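5 Aug 2026

Notebook, back-to-school mailing test

Second split came back overnight and I'm so pleased with it that I'm writing this up before I've even opened the ad accounts. Quick recap for anyone picking this up cold: we have the Tokgöz store list (bags, aprons, kitchen linens) and we wanted to know if an early look at the sale, sent to existing followers two days ahead, does anything a plain sale-day post doesn't.

Setup: 200 people on the early list, 100 got the chatty subject line and 100 got the plain one. Small, I know! Güven Avcı kept saying so and he's right, but the Fillcombe shop only has so many people who ever said yes to email, and I'd like to keep the Stillcombe names untouched for the fall.

Subject lines as sent:
Chatty – "Psst, the shelf is filling up"
Plain – "Tote and apron sale starts Friday"

I was sure chatty would win. Plain won, and by a good margin on opens. Clicks were closer. What I love is that the replies all came from the chatty group – real replies, typed by real people, asking if the big tote is coming back and whether the Fillcombe shop would hold one. We have never had replies to a sale email before. I forwarded the whole bunch to the shop and they answered every one by lunch.

So now I want both. Plain subject, chatty first line in the body. Güven thinks the preview text should carry the friendly bit (the gray line that shows up next to the subject on a phone) and I think he's onto something. Trying it Thursday on a fresh slice.
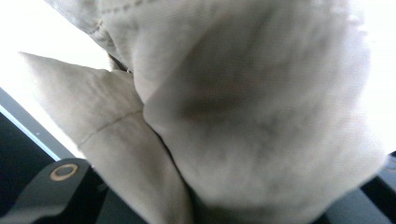
Off-white cloth, close up.

Social side. The sneak-peek post went up on both pages at the same hour with the same wording, which was my mistake: the Ranby page skews toward people who sew, and they wanted fabric weights and washing instructions in the comments, and the post had neither. Somebody asked for the weight three times under different posts. I've added a line for weight and care to the template so we don't skip it again.

Best comment thread by far was under the short post with no price in it. People started guessing the price! It ran all evening, and the guesses were mostly above what we're charging, so the shop had an easy time of it when they posted the real number. I'd love to do that on purpose once, with a small prize. Need to check the contest rules for each platform first.

Spend: 220 for the boosted posts, all of it on the Fillcombe page. I didn't boost Ranby, so don't compare the two pages on reach (I did for a good ten minutes before I caught it).

Things to fix before the next send:
Tracking links on the buttons only, I left them off the header picture and lost those clicks.
The unsubscribe line wraps badly on narrow screens.
Ask the shop which colors are really in stock the morning of the send, the April mailing promised a green one that had sold out.

Güven is pulling the coupon redemptions from the register this afternoon. If the early group bought before sale day using the follower code, I'm going to ask for a bigger list and run the whole thing again at Stillcombe after all.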